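Credit transfer from Stornine diploma to Prokden – anyone done it?

kelpie_reader
Posted Tue 10 September
I'm finishing the two-year diploma at Stornine and want to move into the education degree at Prokden in March. The agreement between them says up to eight units carry over, but the advisor I rang would only confirm seven. The eighth is my placement unit, which I did at Grislow Primary. Has anyone had placement recognised?
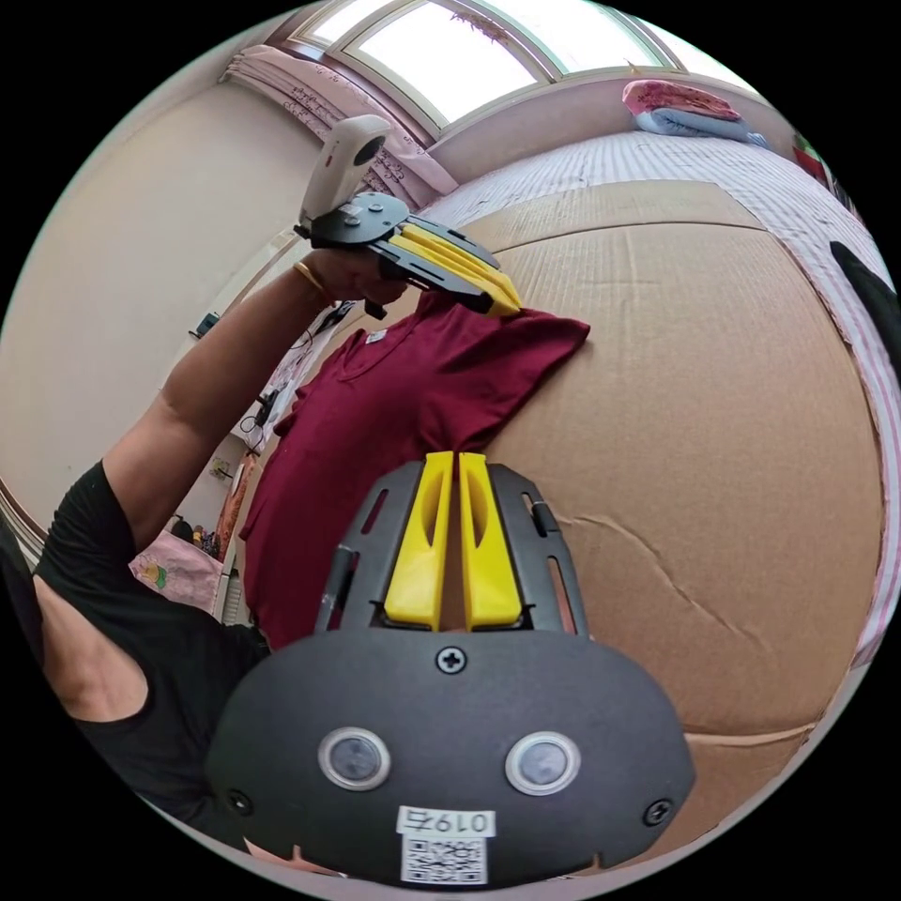 I've got the unit outline and the signed hours sheet. The form only allows 2 attachments, so I'm not sure whether to combine them.

marnie_t
Combine them. I got all mine through last year, placement included. It took 15 working days.

Dunmore
Different experience here. They knocked back my placement and I had to enrol in theirs. The agreement says "up to" and the faculty decides what counts. I wouldn't plan your enrolment on getting it.

marnie_t
Were your hours under 25 days though? That's the cut-off they gave me.

Dunmore
No, I was over. The supervisor wasn't a registered teacher for part of it – that was the reason in the letter. I still think it's a poor deal for diploma students. You're told it's a pathway and then you pay for the same unit twice.

sundaram_grad
It isn't the same unit. The Prokden one has an assessed lesson sequence and the diploma one doesn't. I tutored in the Sundaram building and the students who skipped it struggled in second year.

Dunmore
Some did. Plenty were fine.

kelpie_reader
Thanks all. My supervisor was registered the whole time, so I'll put that in the cover note. Who do I address it to?

marnie_t
Mine went to Banafsheh Heydari in admissions. Check she's still there before you send it.

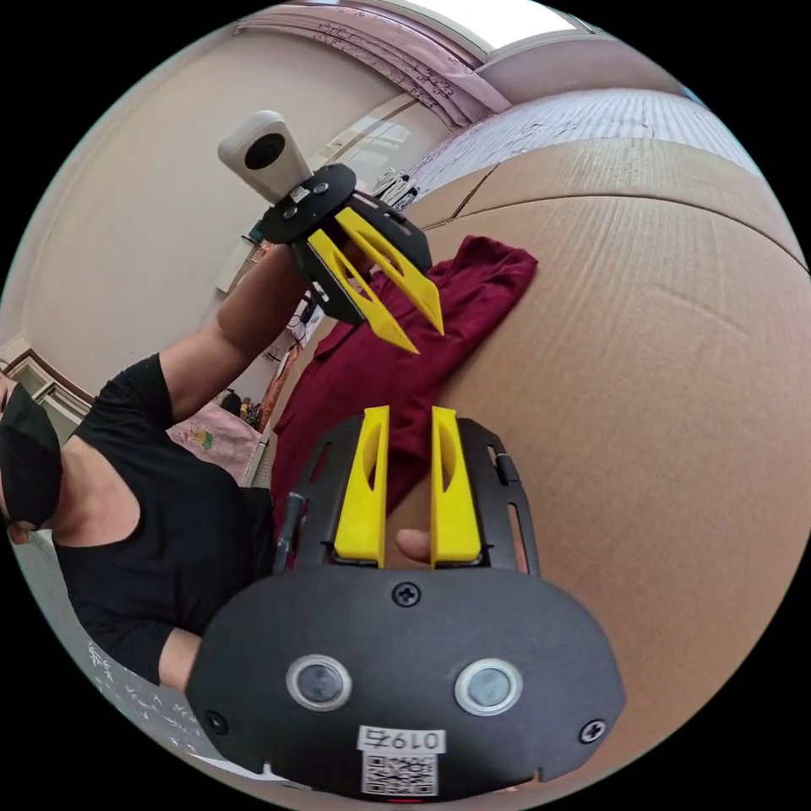 Black T-shirt and face mask, upper left.

sundaram_grad
Use the general credit inbox and copy her in. Keep the receipt number too, you'll need it if you appeal.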